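Goltari bench budget and equipment notes

README for the planning folder. Covers what we need to buy, hire or replace for the second tabletop bench. Prices are in Australian dollars, ex GST.

What's in the folder

costs.csv — one row per item, with supplier, unit price, lead time and status
quotes/ — PDFs as received from Sikder and Clelesari
layout/ — floor plan and cable runs
spares.csv — parts we expect to wear out in the first year

Status values in costs.csv are quoted, approved, ordered and received. A blank status means no one has asked for a price yet.

What the bench has to do

The second bench will run the same tableware tasks as the first, so the list starts from what is already fitted there: a Franka arm, a gripper, a wrist depth sensor and a large table. Tableware is cheap and stays out of the capital budget. Plates and bowls come out of consumables, capped at $100 a month.
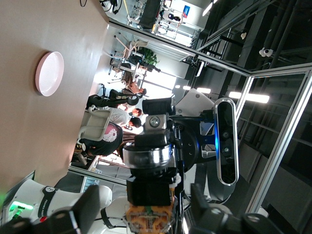
Main items

Arm. Carried over as a single line. Clelesari's quote includes the controller but not freight.

Wrist sensor and bracket. The Sikder quote is $820 for the bracket, cabling and fitting. The sensor is listed on its own row.

Gripper fingers. Order 4 sets. Fingers are in spares.csv as well, so don't add the two files together without removing the duplicates.

Table. Up to $800 delivered. Check the width against the floor plan before ordering — the walkway beside the glass partition has to stay clear.

Not included

Staff time, floor space and the Lornimness software licence, which is paid from a separate account.

Known gaps

Freight on the arm is still an estimate. The Sikder quote lapses at the end of March and will need to be renewed if approval slips. Electrical work has no price yet.

Updating

Edit costs.csv directly and put the quote's file name in the last column. Leave old rows in place and mark them superseded in the notes column.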